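Ernholm Rovers Soccer Club: Youth Coaches and Match Reporter Wanted
Posted March 30, 2019

We've had more kids sign up for the spring season than ever before, and we need more grown-ups on the touchline! Ernholm Rovers is looking for four assistant coaches for our under-10 and under-12 squads, plus one person who loves watching games and wants to write about them for the club page.

The coaching spots are paid by the session. You'd be out two evenings a week at the Beltent Road fields, plus a game on the weekend (home games kick off in the morning, away games vary, and we share rides). Each squad has 13 players and a head coach who will plan the sessions with you.

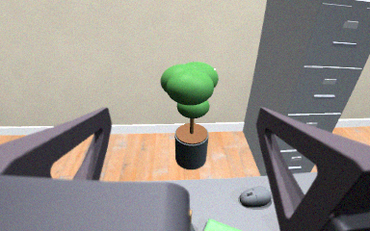
You don't need to have played at a high level. If you can explain an offside call to a nine-year-old and stay cheerful in the rain, we'd love to hear from you. A coaching license is welcome, but we'll pay for the entry-level course if you don't have one yet. Everyone working with the kids goes through a background check before the first practice, and we cover that fee too.

The reporter job is a little different. It's unpaid, though you get free entry to every senior home game and a seat in the press box at Galto Park (okay, it's a bench with a roof, but the view is great). We're after a short report the same night, with the score, the scorers and a bit of color. Last season our senior side put away 53 goals, so you won't be short of things to write about!

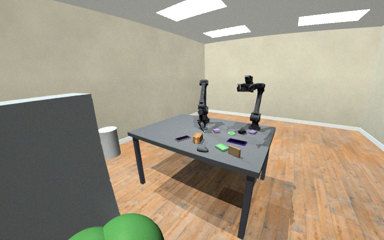 Students are very welcome to apply for any of these. Under-18s can help at practice alongside a head coach, so put your age on the form if that's you.

Practices start the first week of May. Before then we're holding an open evening in the Myung Room at the clubhouse, where you can meet the other coaches, try on a training jacket and ask whatever you like.

To apply, pick up a form at the clubhouse desk or send us a few lines through the contact page. Tell us which role you want, which evenings you're free and what you've done in soccer so far, on any side of the line. Parents of current players can apply too, but we'll usually place you with a squad your own child isn't in.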